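Skitbridge says its hand-held gripper beats the rest. The numbers are thinner than the pitch

24 December 2025

Skitbridge, the small automation shop that sells test benches to packaging plants, put out the results of its gripper comparison this week, and the headline claim is a big one. The company says operators using its favored hand-held gripper, the Dreltgate, recorded usable demonstrations faster than with either of the two other tools it tried. It wants customers to take that as a reason to buy.

Maybe they should. But a read through the full report leaves a lot of room for doubt, and some of it comes from the company's own people.

The idea behind these tools is simple enough. A person holds the gripper, does a household or packing job with it, and a camera on the tool records what happens. The recordings are later used to train a robot arm to do the same job. No arm has to be bought, bolted down or programmed while the recording goes on. That saves money, and it is why so many small firms have piled into this corner of the business over the past couple of years.

Skitbridge compared three tools. The Dreltgate has padded, curved fingers and a wide camera view. The Mughal is lighter and uses flat fingers. The Romevdale is the oldest of the three and the only one that runs on a cable. Each was tried on the same four jobs: moving a bottle, folding a cloth, stacking cups and coiling a cable.

In all, the company counts 518 recordings. That sounds like plenty until it is split up. The report gives the Dreltgate far more time than the others, and the table in the back shows the Romevdale was used for only 40 of the recordings before it was dropped over a connector fault. Forty tries spread over four jobs is hardly a fair hearing, and the report still ranks it last with no asterisk.

There is also the question of who was holding the tools. Four operators took part. All four had used the Dreltgate before the comparison began, going back to June in one case. None had used the Mughal. The report mentions this in a single sentence and then moves on to a bar chart.

"I would not bet the shop on that chart," said Steinar Hjaltadóttir, who ran the sessions for Skitbridge and is listed first among the report's authors. "The Dreltgate is a good tool. I like using it. But we learned it first, and we were slow on the Mughal for days. Some of the gap is us."

Asked how much of the gap, Hjaltadóttir said the team had no way to tell. A second round with new operators was planned and then cut for time.

The cloth job shows the trouble best. Skitbridge gives the Dreltgate a clear win there and credits the padded fingers. Yet the report's notes say the cloth was swapped for a thicker one partway through, after most of the Mughal sessions were already done. Thick cloth is easier to pick up. Anyone who has tried to peel a thin dish towel off a flat table with two fingers knows how that goes.

The bottle job is cleaner, and the three tools come out close together. The company's press note leaves the bottle job out.

Then there is the matter of the camera. The Dreltgate's wide view takes in a great deal of the room along with the work, and Skitbridge sells this as a plus. More background, the argument goes, makes for a trained arm that is less easily thrown off when it is moved to a new place. That may be right. It is a common belief in the trade. But the report has no test of it. Every session took place in the same building, and the comparison ends with the recordings. No arm was ever trained on them, so there is no telling whether the faster recordings are also the better ones.

That last point matters more than the rest put together. A plant manager does not care how quickly a person with a gripper can stack cups. The manager wants to know if the arm can stack them afterward, on a bad shift, with cups that came from a different box. On that the report is silent.

Skitbridge did get some things right. The operators used the same marker cards throughout, the lighting was left alone, and the report prints its rejected recordings alongside the good ones, which plenty of larger outfits refuse to do. The reject figures are worth a look. The Dreltgate lost 20 recordings to tracking failures, a problem where the software loses its sense of where the tool is in the room. The Mughal lost fewer. The report puts this down to the Dreltgate's heavier use, and that could be the whole story, though the rate per session is not given and cannot be worked out from what was published.

The company would not share the raw session log. A spokesperson said it contained customer information, which is odd for a comparison that the report says was done in-house on shop tables.

Price is missing, too. Skitbridge resells the Dreltgate and takes a cut on each one. It does not sell the other two. This is disclosed on the last page, in small type, below the thanks.

The sessions themselves were nothing fancy. Operators worked standing up in a shared open-plan space, with desks and other people farther back in the room, and used ordinary things such as a water bottle and a cloth on a wooden table.
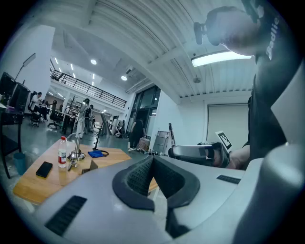 What happens next

Skitbridge says it will publish a follow-up with a trained arm, but gave no date. Hjaltadóttir wants new operators for that round, equal time on each tool and one cloth from start to finish. The company has agreed to the cloth. It has not yet agreed to the rest.

The makers of the Mughal said they had not been told about the comparison until it came out and are asking for a rerun with their current fingers, which they say replaced the ones tested. The makers of the Romevdale did not reply to two messages.

Shops thinking of buying would do well to ask for a loaner and a week with it on their own parts. Skitbridge offers loaners of the Dreltgate on request, with a deposit, and the report can be had from its sales desk by anyone willing to leave a phone number.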